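Search this site
Events > Open days > Talks > Speaker notes
Print this page | E-mail this page

Right, morning all, and thanks for getting up for the first slot! I'm Albertina, I look after visits at Trimavia, and I've got 20 minutes before Jarmo drags you off to the cells.

(Wait for latecomers. Mention the coffee.)

So I'll start on the simulator, as that's where our own working day starts. Every grasp gets tried on screen before we let it near a real arm – we ran 3,370 of them in December alone, and Rui says he watched every one (I have my doubts).

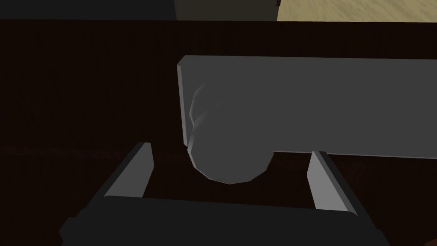 Murkau, February 19, 2021

Plain grey shapes on a dark wooden surface, fingers open, nothing fancy. I do love this view, from just behind the gripper! The question I want you to chew on is where you'd take hold. The round one, with the bar so close to it? Have a think, shout out if you like.

(Let them argue. Christos will want to go for the bar. Let him.)

Then the live demo. Mawuli is driving, and he'll do 10 picks with parts from Sodwood, so please stay behind the yellow line and keep bags off the floor. If one drops, it drops, and we carry on.

Questions after that, then lunch in room 208. Badges back to me at the door, please!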